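The woman who runs the repair desk at the Skalcombe public library did not plan on the job. She had worked for 17 years in the billing office of a furniture company, and when it closed she signed up to shelve books two mornings a week.

"People kept asking me where they could get a lamp fixed," she says. "I had no idea, so I started writing the questions down."

The list became a proposal, and the library gave her a table near the periodicals. She now has a room of her own on the lower level, open in the afternoons. She asked that her name be left out of this piece because she already gets calls at home.

Most of what comes in is small. Zippers, toasters, radios and eyeglass frames make up the bulk of the work. She turns down microwaves and anything that runs on gas. Last September the desk took in 42 items, its busiest month so far, and 33 of them went home working.

"The rest we couldn't get parts for," she says. "I tell people that before they sit down. Some of them stay anyway."
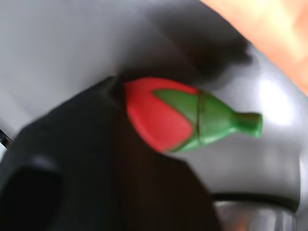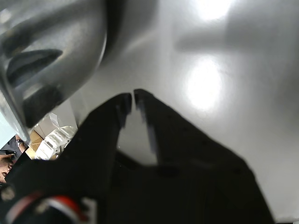
Parts are the main problem. She buys screws and fuses from a supplier in Larkow and pays for them out of a donation jar. For older appliances she keeps a shelf of dead machines and takes what she needs from those. A coffee maker can sit there for more than 2 years before anyone wants its switch.

She does not do the repair for people if she can help it. The owner holds the screwdriver, and she sits beside them.

"I'm slow at explaining," she says. "I used to grab the thing and fix it myself. Then the same person would be back with the same cord."

The library in Arau has asked her to help set up a desk there. She has gone over once to look at the room, which has one outlet and no sink. She told them to get an electrician in first.

Asked what she would like for her own desk, she mentions a better vise and a second sewing machine. The one she has now skips stitches on denim, and she has jeans waiting.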